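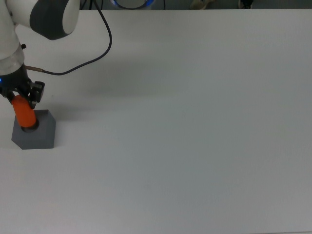 SECTION 7: PEG AND BLOCK SET

7.1 Placing the block

1. Clear a flat, level part of the table. Remove crumbs, tape residue and loose paper.
2. Set the gray block down with the round hole facing up. The block must rest fully on the tabletop and must not rock.
3. Look into the hole. Tip out any dust before continuing.

7.2 Inserting the peg

4. Hold the orange peg by its sides and bring the lower end to the hole.
5. Lower the end into the hole. If the peg leans, the lower end can bind against the rim. Bring the top over until the peg is vertical, then continue.
6. Press straight down with light, even force.

CAUTION: Do not strike the peg or twist it while it is tilted. The rim of the hole can be damaged.

NOTE: A slight lean at first contact is normal. A peg that will not come upright should be lifted out and started again from step 4.

7. Check the peg from two sides. It should stand upright over the block.

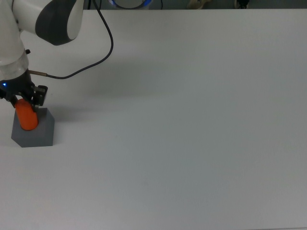 7.3 Removal and storage

8. Steady the block and pull the peg straight up.
9. Wipe both parts with a dry cloth. Do not use solvents.
10. Store the peg and block in the Skernia tray, part 615. The tray holds up to 13 pegs.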